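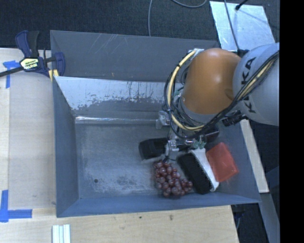
4.2 Surface Wear and the Decision to Retire a Container

The records kept under the Ara pooling agreement cover 2,954 open metal containers shared among the depots at Dasier, Căpraru and Rarnon. Each container is issued to a member business, returned, inspected and issued again. Section 4.1 dealt with losses during circulation. The present section considers containers that came back and were withdrawn at inspection, a group of 541 units over the study period.

The agreement allows withdrawal on three grounds: a break in the metal, a change of shape that prevents safe stacking, and surface wear. The first two are defined by measurement. The third is left to the inspector, who is asked to judge whether the surface is "no longer suitable for general issue." The wording was carried over from an earlier agreement between Dasier and Căpraru, and the members have not revised it. Shenoy's review of the depot rules treats this clause as the main source of uneven practice across the pool, and the inspection records support that view.

Worn surfaces can differ a great deal within a single container. In the bin in Figure 3, the inner back panel is heavily worn, pale toward the top and broken into ragged darker gray patches along its lower edge, while the floor carries cloudy whitish scuffs, mostly toward the front. Thin scratches cross part of the upper back panel. An inspector who gives most weight to the back panel and one who gives most weight to the floor could reasonably reach different grades for a bin in such a state.

The inspection form does not help to settle the matter. It provides one box for surface condition, to be marked good, fair or poor, and a line for remarks. At Rarnon the remarks line was usually filled in, often with the name of the panel concerned. At Dasier it was usually blank. Căpraru used the line mainly to record the last member to hold the container, a practice begun to settle disputes over cleaning charges. As a result, the forms from the three depots cannot be compared panel by panel, and the analysis below relies on the overall grade alone.

Of the withdrawn containers, 39 were retired on the ground of surface wear with no other fault recorded. All had been graded fair at their previous inspection. This suggests that the step from fair to poor is where the clause has its practical effect, and that few inspectors were willing to retire a container previously marked good without a further reason. Interviews with depot staff gave a second explanation. Replacement costs are charged to the depot making the decision, so that a container judged doubtful may be issued again in the expectation that it will be returned elsewhere. Thenmozhi Shenoy describes this as "passing the grade along," a phrase that several of the staff interviewed also used.

The cost rule has a further consequence for members. A business that receives a container graded fair pays the same fee as one that receives a container graded good, but it is more likely to face a query on return. Two member businesses reported keeping their own notes on condition at the time of delivery. These notes are not recognized under the agreement and had no bearing on charges, although the depot at Căpraru accepted them informally in the case of long-standing members.

A revised form was drafted in January and circulated to the depots for comment. It asks for a separate grade for the floor, the back and the sides, and it moves the cost of retirement to a common fund. Dasier objected to the second change on the ground that its containers are, on average, newer than those of the other depots. The financial side of that objection is taken up in Section 4.3, together with the fee schedule proposed by Rarnon.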